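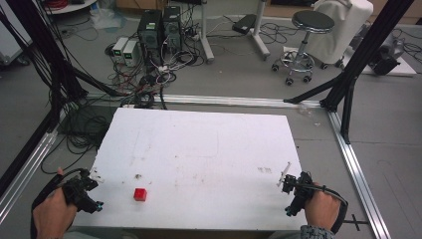

4.2 White surfaces and the marks they keep

By Souad Slaoui and Aleksi Turunen
February
Print this article | E-mail this article

When we first drew up the survey we expected to write mostly about desks, and it is a little funny to look back at our early notes and see how much room we set aside for them. Of the 219 work surfaces we visited in shared rooms, 54 were white, and those turned out to be by far the most rewarding to spend an afternoon with. A dark tabletop keeps its history to itself. A white one, even a fairly new one, will tell you a good deal if you are patient and willing to bend down and look at it from the side.

Our favorite, if we are allowed one, is the board in Figure 4. It lies flat between silver aluminum rails, with black braced posts standing up on either side, and when it was photographed the only thing resting on it was a small red cube, down toward the lower left. The smudges are faint, brown in some places and gray in others, and there is a little cluster of brownish ones near the right side. We scored it as "lightly scuffed" on the Drillis scale, after a long and friendly disagreement with our colleague Areeba Jafri, who would have gone one step higher. 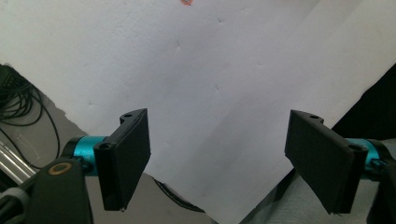

Scuffs are the easy part, of course. Dents and creases are much harder to score, and our two raters agreed on them less often than we would have liked. A shallow crease can all but vanish under a bright ceiling light and then come back quite clearly when the lamp is moved, so we asked everyone to look at each surface from two sides before writing anything down. The final notes came to 1662 lines, a good third of them concerned with soft shadows that may or may not have been damage at all.

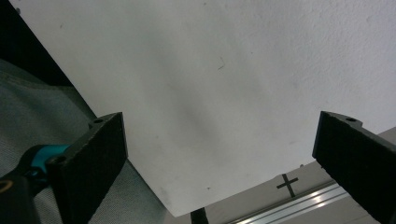 Specks and stray fibers were given a column of their own, partly at the urging of Hanne Niskanen, and we are glad she kept after us about it. They come and go, so they say very little about how old a surface is, but they do say something about the room. In Figure 4 the gray floor beyond the rails holds two computer towers, a pair of small power supplies with green displays, a great many cables, and a round padded stool on casters. Rooms as full as this one made up most of our sample, and we return to them in Section 4.3, together with the question of where people sit.

Related items
Saarinen, O.: Stools, benches and the shared workroom
Jafri, A.: A revised Drillis scale for pale surfaces
Niskanen, H.: Cable runs on open floors, notes from the Plollent survey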